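Ticket 2308: Replacement and budget request, two-arm workcell, Lernatberg site
Status: Open, awaiting purchasing decision

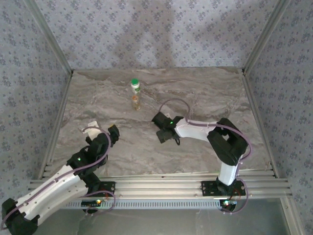
Two-arm workcell, single-bottle setup. Both arms on the shared rail.

Opened: 15 November 2023
Category: Equipment / Spare parts / Next-year planning
Priority: Normal
Submitted by: Workcell Operations, Lernatberg
Assigned to: Equipment Planning

Summary of request

Workcell Operations requests approval to purchase spare cables and one spare gripper assembly for the two-arm cell, and asks that Equipment Planning advise whether a second cell of the same pattern should be entered in the coming budget. The original parts order was placed under project Emine, which is now closed, and no cost code has been assigned for upkeep.

Reported problem

The right arm loses its gripper signal at intervals during bottle handling. The arm holds its last position and must be restarted from the control station. The fault was first entered in the cell log in August. It does not occur with every run, and it has not been reported on the left arm.

Log of actions

Entry 1, Operations. Restarted the controller and repeated the standard bottle task. Fault returned during the same shift. No error was recorded on the left arm.

Entry 2, Operations. Checked the cable plugs at the gripper and at the base. Reseated both. The cell ran for 14 days without a stop, after which the fault returned.

Entry 3, Operations. Exchanged the gripper cables between the two arms. The fault moved to the left arm. The cables were then returned to their original positions so that the fault would remain on one side for the supplier's review.

Entry 4, Equipment Planning. Please confirm whether the cable is sold separately or only as part of the gripper assembly. Please also confirm that the cable loops are long enough for the full reach of each arm. A tight loop was the cause of an earlier claim on another cell, and the supplier declined to cover it.

Entry 5, Operations. The supplier, Crabtree, confirms that the cable is sold separately. Reach was checked at the far corners of the floor panel on both sides, with slack remaining in the loops. No damage to the outer covering was found.

Entry 6, Equipment Planning. Noted. A quotation from a second supplier is required under the purchasing rules before spare assemblies may be ordered. Cables may be ordered at once from the consumables budget.

Entry 7, Operations. Quotation received from Husen. Figures are entered below.

Cost figures

Gripper cable, Crabtree: $300 for a set of 3
Gripper assembly, Husen: $2,308, cable not included
Delivery, either supplier: 14 working days
Gripper assembly, Crabtree: quotation requested, not yet received

Planning notes

The rail, corner posts and wall panels are not included in this request. The patterned wall covering and the marble-patterned floor panel are stocked on site and should not be listed as new purchases if a second cell is approved.

Operations asks that any second cell use the same arms and mounting plates as the present one. A mixed arrangement would require two sets of spares and separate training for staff. Equipment Planning has asked for the expected hours of use before giving an opinion. Those hours should be taken from the cell log and should exclude time lost to the present fault.

Decision

Cable set: approved, order to be placed with Crabtree.
Spare gripper assembly: held until the second quotation is complete.
Second cell: deferred to the budget review. Operations to supply hours of use and a floor plan showing access to the rear wall.

Next action

Operations will fit the new cable to the right arm on receipt and record all stops for 14 days. The removed cable is to be labeled and kept for return to Crabtree. This ticket remains open until the result is entered.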